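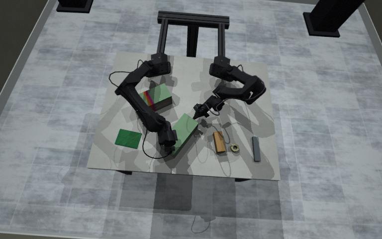

Two black robot arms at a light grey table, simulated view.

Heltik foot massager, after three months at home

I bought the Heltik in May, when my feet were complaining every evening. I work standing, in a shop for curtains and fabric, and the floor there is stone. My colleague Brenda Aravena already had one and she let me try it in her living room. After one session I wanted to have the same, but I waited two weeks before I ordered, to be sure it was not only the first enthusiasm. My review is written in August 2020, so I have used it long enough to know the good sides and the irritating ones.

The machine has two openings, one for each foot, and inside there are rollers under the sole and air cushions at the sides. The rollers are the strong part. On the lowest level they are gentle, on level 3 they press quite deep under the arch, and for me this is already the limit. My husband Teun uses the highest level and falls asleep with it. The air cushions I like less. They squeeze the whole foot at the same moment and then hold it, and if you have a high instep, as I have, it becomes unpleasant. Happily you can switch off the air and keep the rollers, with a separate button.

There is also heat. It comes slowly, and during a short programme you will hardly notice it. On the long programme it is pleasant, a little like putting your feet near a radiator. I would not buy the machine for the heat only.

Now the noise. The leaflet calls it "whisper quiet" and I do not agree. You can watch television with it, but you will put the sound a bit higher. My neighbour downstairs, Mr Groen, has not complained, but I put a folded blanket underneath and I do not use it late.

Size: mine takes the same place as a big footstool and it does not go under our sofa. Please measure before you order! I did not do this, and now it stands beside the bookcase. It is heavy too, and the handle at the back is too narrow for a comfortable grip. If you live alone and have a weak back, leave it in one spot.

Cleaning is simple. The cloth inside each opening has a zip and can be washed at a low temperature. To put the cloth back takes some patience, because the zip starts in a corner where your fingers do not fit well. I would have liked a second set in the box.

I paid 237 euros, with delivery. Before, I had looked at the Maler, which costs nearly the double and also does the calves. Kristof Van Loon in the Bastbridge shop was kind enough to let me sit with it for a long time. For the calves it is really better, but under the foot I felt little difference.

Would I buy the Heltik again? Yes, for tired feet I would. I use it four evenings in the week, mostly on level 2 without air. If you have diabetes, bad circulation or you are pregnant, ask your doctor first, it is also written in the manual on the first page. The cable is rather short, so look where your socket is.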